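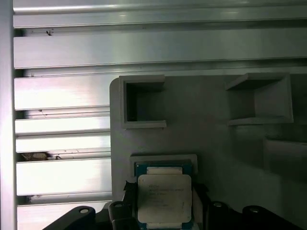

Grit and fluff settle wherever there is a groove to settle in.

Gernton tip to take old computers again, if you book

Residents of Gernton will be able to take their old computers to the tip again from August, fifteen months after the tip stopped accepting them and the town's spare bedrooms started filling up.

The new arrangement comes with conditions. Visitors must book a slot online, bring no more than 3 items at a time and pay £3 for each one over the size of a shoebox. Anyone whose only computer is the one they want to throw away is advised to book at the library, which has shut its computer room while it waits for someone to collect the old machines.

Terkell, the firm that runs the site, said the booking system would "smooth out peaks in demand". Regulars may recall that the last attempt to smooth out peaks in demand produced a queue back to the Vinden roundabout and a temporary sign reading QUEUE, which was itself later stolen.

The ban was brought in when the shipping container used for electrical goods failed an inspection on account of its roof. A replacement was expected within weeks. It duly arrived, proved too long for the bay and spent the winter across the road behind a fence, where it was used by a family of foxes and, for one weekend, as a polling station for the best-kept allotment.

Meanwhile the unwanted machines went where unwanted machines go. The council's own survey, to which 1,652 households replied, found that lofts were the favourite place of storage, followed by garages and "under the bed". A small number of people ticked "other" and wrote in the name of a neighbour.
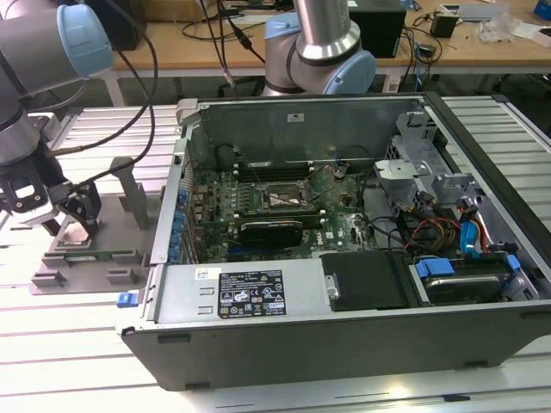
Working out what counts as one item has taken up much of the spring. The first draft of the rules treated a computer as a single item only if it was "complete", which would have meant trouble for a good many of the machines people have already had a go at. Take a desktop tower with its side panel off, the cooler gone and the processor socket bare: there is still a graphics card in its slot and a green board with Dell printed on it in white, and under the draft each of those might have been charged for separately. The final version says a computer is one item "in whatever condition it is presented", so long as it arrives in one journey. Keyboards go free. Mice go free if attached to something.

Printers are still not accepted. Asked why, Terkell said that printers were "under review", a phrase that will be familiar to anybody who has owned one.

In Vinden, where the tip never stopped taking electrical goods, the news has been received with some relief. Staff there have spent the past year asking drivers for proof of address, and drivers from Gernton have spent it discovering aunts. The Gavrilă hardware shop on Vinden's high street, which lets customers leave dead laptops in a crate by the door, will carry on doing so but would like people to stop leaving microwaves.

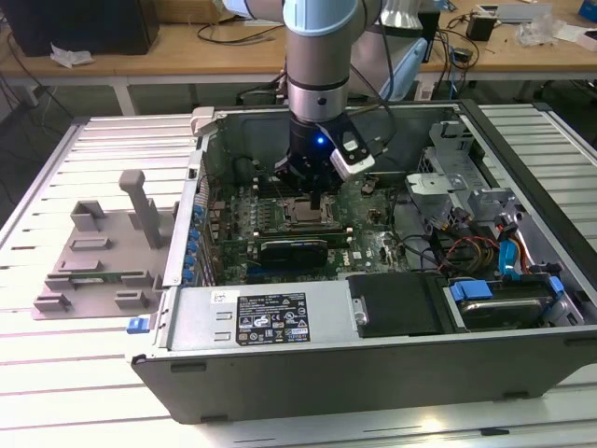
A robot arm above an opened desktop computer.

The council has set aside room for 2,000 bookings in the first month. Slots run from eight in the morning until half past three, with a gap at lunchtime when the gates are closed and the queue is asked to wait in the lay-by. Bookings open at noon on the first of the month. A paper form can be had by post, and should be requested by email.

Old computers should be wiped of personal files before they are brought in, and mains leads should be taped up.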